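**Slate-blue** is the everyday name for a family of dark, greyish blues that sit somewhere between the colour of a wet roof and the colour of the sky just before the lamps come on. The name is a loose one, and always has been. A house painter, a weaver and a schoolchild with a box of crayons may each mean something a little different by it, and all of them will be quite sure they are right.

## Name and origin

The name comes, naturally enough, from the stone. Slate is found in greys, greens, purples and near-blacks, but it is the bluish kind that stuck in people's minds, perhaps from seeing so many roofs of it under a rainy sky. In the island village of Tastotholm the older houses were painted to match their roofs, and the shade is still called "roof" there by people who have lived in the place a long while. Marit Vik, who wrote a fond little history of the village, found 3 spellings of the word in the old paint ledgers, one of them used only by her own great-uncle.

## Mixing

Most painters begin with a plain blue and bring it down with black and a touch of burnt umber, adding the umber slowly, as it is very easy to overshoot and end up with mud. The dyer Kalkidan Lemma prefers to leave black out altogether and lets a strong blue and a warm brown do the work between them – a slower road, but one that gives a livelier colour on wool. Her recipe calls for 9 dips, with a good airing after each.

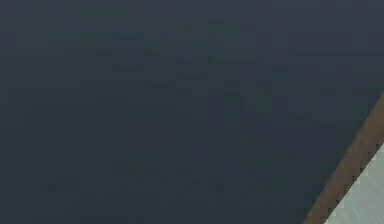
Dark mixtures of this sort look different as they dry, and a sample card should be left overnight before anyone makes up their mind. It is also worth carrying the card from room to room. By a north window the blue comes forward, while under a yellowish lamp the same card may pass for plain charcoal.

## In the home

Slate-blue came into favour for front doors and kitchen cupboards when the paint maker Coste put it on its cards under the name Drulum, number 19. Dagmar Michalík, who mixed colours for the firm, wanted something that would sit kindly beside brick and not show every fingermark. It is often paired with cream, mustard or a soft pink, and it is forgiving company for old wood.

## See also

- Payne's grey
- Indigo
- Roofing slate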